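Section 2. Laying the cloth and setting out the blocks

The Stallia table cover is sold as "ready to use in seconds." Allow longer. Ours came out of the bag with fold lines that no amount of smoothing by hand would remove, and blocks lean on a fold line.

1. Clear the table and wipe it down. Let it dry before the cloth goes on.

2. Lay the cloth with the checked part at the far side and the tan band nearest you. The leaflet from Peltimer shows it the other way around. Ignore the leaflet – the large flower is your working spot and you want it within reach.

3. Press out any folds with a warm iron, working from the back of the cloth.

Caution: Take the cloth off the table before ironing. The leaflet says you can iron it in place. We would not.

4. Put the bowl toward the back left, on the checked part. Left-handed users may prefer the back right.

5. Tip all the blocks into the bowl. Do not sort them by color first, whatever the box suggests. They will be mixed again within minutes.

6. Take out one block and lay it flat on the white flower.
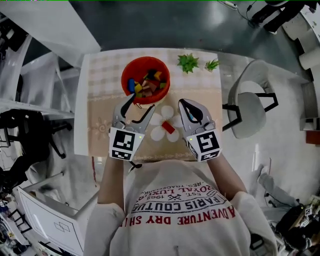
Fig. 13. Bowl at the back left, one red block on the flower.

7. Check that the block lies level. If it rocks, look for a crease or a raised stitch under it and shift the block to a smoother petal.

Note: The box claims the flower "helps builders center every tower." It marks a spot, and any other mark would do as well. Tall towers still fall over.

8. When you finish, return the blocks to the bowl one at a time. Pouring them from a height chips the paint.

Caution: The scalloped trim catches on rough corners. Sand or set aside any block with a splinter.

Replacement cloths are listed under part 1538. Check the size before you order.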